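Ticket: Black shirts coming out of the wash with pale streaks
Site: Fengate laundry room
Machine: Rirnomell front loader, left-hand unit
Status: Closed
Log kept by: Antunes

First report
Three residents left notes on the door saying dark clothes were coming out of the left washer with pale, chalky streaks. Light clothes looked fine. The right washer is the same model and had no complaints against it.

Entry 1
Ran an empty hot cycle on the left unit. No error code. Drum filled, drained and spun as normal. Wiped the door seal with a dark rag and got a gray-white film on it. Did the same on the right unit and the rag came away clean.

Entry 2
Pulled the detergent drawer. Caked powder in the back corner and more of it up in the housing where the water jets come down. Soaked the drawer in the sink, scrubbed the housing with an old toothbrush. Put it back and ran a test load of dark towels on the normal cycle, cold, with one scoop of powder. Streaks again, mostly along the hems.

Entry 3
Switched to liquid detergent, same cycle, same towels. No new streaks. At this point it looked like powder not dissolving, but that didn't explain why the right unit was fine with the same box.

Checked the fill. The left unit was taking 9 minutes to reach level on cold. The right one does it in less than half that. Closed the valve behind the left unit, took the cold hose off and found the inlet screen packed with grit. Rinsed it and put it back. Fill time improved but was still slower than the right.

Entry 4
Called Stirkton, who supplied both machines. They asked for the load size and the water setting.

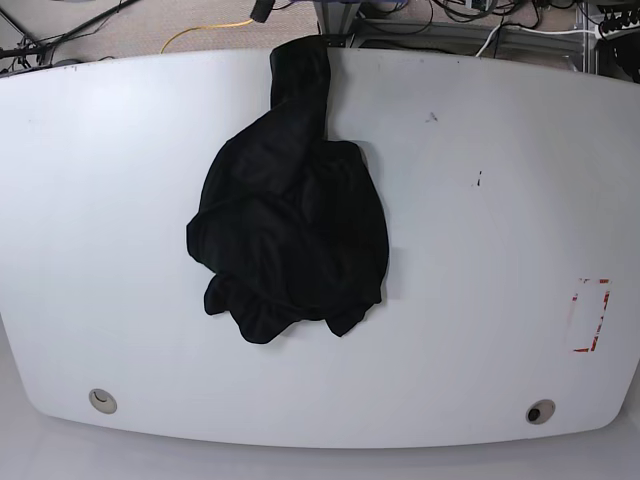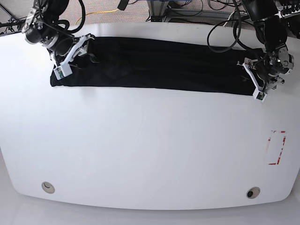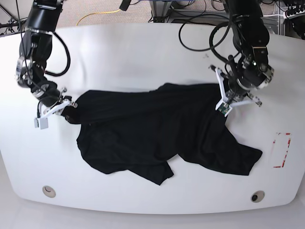
Black cloth on the white table, bunched up in the first and held by grippers in the third.

Entry 5
Stirkton replied at 4:30 pm. They think the cold valve is partly stuck and want it replaced. They also said the left unit was probably set to the low-water option at install. Went into the service menu and it was set to 70. The right unit is at 100. Changed the left to match.

Entry 6
New valve fitted. 17 mm wrench needed for the bracket nut, which is not in the kit under the sink, so bring one. Reused the old hose with a new washer. No drips after an hour.

Ran the dark towels again with powder, cold, normal cycle. No streaks. Ran them a second time with a fuller load. One small mark on a hem that brushed off by hand.

Entry 7
For clothes that are already streaked: rewash without detergent, extra rinse on. One resident tried a cup of white vinegar in the rinse and was happy with it. I have not tested that and would keep it out of the bleach slot.

Put a note above both washers asking people to use one scoop and leave the drawer open between loads. Closing this. Reopen it if the film comes back on the door seal.

3 comments

laundryroom2B: Had the same thing on ours and it was the screen. Cleaned it and never needed the valve. Worth doing that first.

dkm: Where is the service menu on these? Mine only shows the cycle list when I hold the buttons.

Antunes: Hold Temp and Spin together with the door open. If the door is shut you get the cycle list.

We use cookies to remember your settings and count visits. By continuing to use this site you accept our cookie policy. Accept / Manage settings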